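Brulberg Dental Plan: Frequently Asked Questions

Last updated Sunday, June 28, 2026

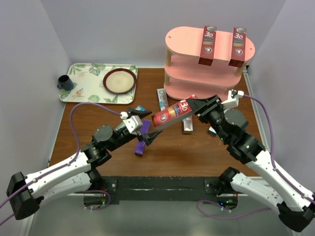 Toothpaste and other everyday supplies are not covered by the plan.

Who can join?
Anyone who works 75 hours or more a month at Brulberg can join, along with a spouse or partner and children up to age 26. New employees can sign up in their first 30 days. Everyone else has to wait for open enrollment in October.

How much does the plan pay in a year?
Up to $2000 per person. Cleanings and checkups do not count toward that amount. Braces have their own lifetime limit of $1503 per child.

How often can I have a cleaning?
Twice per calendar year. The visits do not have to be six months apart.

Do I have to use a certain dentist?
No. You will pay less with a dentist in the Nunent network. If you go outside the network, you may have to pay the full bill at the visit and send in a claim.

How do I send in a claim?
Fill out Form 8 and attach an itemized receipt. A credit card slip is not enough. Upload both through the benefits site or leave them with Lai-ching Yang in the Tsang Street office.

Are fillings and crowns covered?
Fillings are covered at 75 percent after the deductible. Crowns are covered at half, and your dentist should ask for an estimate before starting the work. There is no waiting period for fillings. For crowns it is one year.

Is whitening covered?
No. Whitening, veneers and night guards bought at a store are all excluded. A night guard made by your dentist is covered once every five years.

I lost my card. What now?
You can print a new one from the benefits site. Most offices can also look you up by name and date of birth.

What happens if I leave the company?
Coverage ends on the last day of the month you leave. Work finished before that date can still be claimed for 90 days. Questions about continuing coverage go to Kwan-ho Ng in payroll.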